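Call for Participants: Household Fog and Rainwater Study, Cledlow Ridge

The Kamau Institute for Applied Climate Works invites residents of Cledlow and the neighboring ridge communities to take part in a study of fog collection and small-scale rainfall measurement. The study supports the planning of the Fastow Fog Barrier, a line of tall mesh screens proposed for the upper ridge to draw water from passing cloud. Applications are open from 3 July 2026.

Background

The Fastow proposal calls for 36 screens along the western side of the ridge. Computer models of the site differ widely in how much water such a line could supply in the dry months, and the existing weather stations are too far apart to settle the matter. The Institute therefore wishes to place collectors and gauges on private land, where fog is known to settle but no records have been kept. 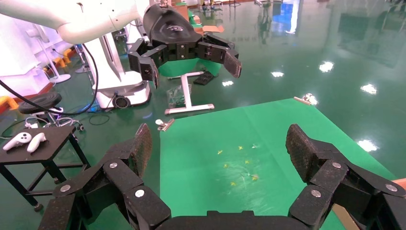
Valbona Ristić asked at the first public meeting whether the screens would take moisture away from farms on the far side of the ridge, and said she would not sign up until that had been answered in writing. The Institute has since added gauges on the eastern slope to the study plan. Readings from both slopes will be released together, and landowners on the eastern side are especially encouraged to apply.

What participants will do

Each household will host one standing fog collector and one rain gauge for the full term of the study, which begins in October and runs for 50 weeks. Participants will read both instruments every morning before nine and enter the figures on a paper log or through the Phí reporting page. They will also note whether fog was present at the time of the reading. The daily task takes a few minutes. Field staff will visit once a month to clean the mesh, check the gauge and collect paper logs.

Absences of up to two weeks are permitted if the field office is told in advance. Longer absences should be covered by another adult in the household, who must attend the same training session.
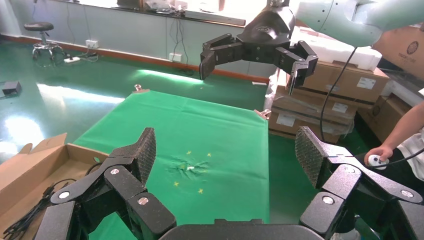 Training will be held at the Cledlow field office in the month before the instruments are installed. It covers reading the gauge, recording trace amounts, and what to do after a frost or high wind. Participants are not expected to make repairs – damaged equipment should be left in place and reported.

Who may apply

Applicants must be at least 18 years old and must own the land on which the instruments will stand, or have the owner's written consent. The site must lie above 1000 feet and have an open patch of ground clear of trees and buildings. No scientific background is needed.

Payment

Households that complete the study will receive $2000, paid in four equal parts. Those who withdraw early will be paid for the quarters they have completed. The Institute carries insurance for the instruments and will restore the ground when they are removed.

How to apply

Application forms are available at the Cledlow field office and the public library. Please attach a simple sketch of the proposed site showing the nearest buildings and trees. Applicants whose sites appear suitable will be contacted to arrange a visit. Questions about the Fastow construction permit should be sent to the county planning office, as the Institute has no part in that decision.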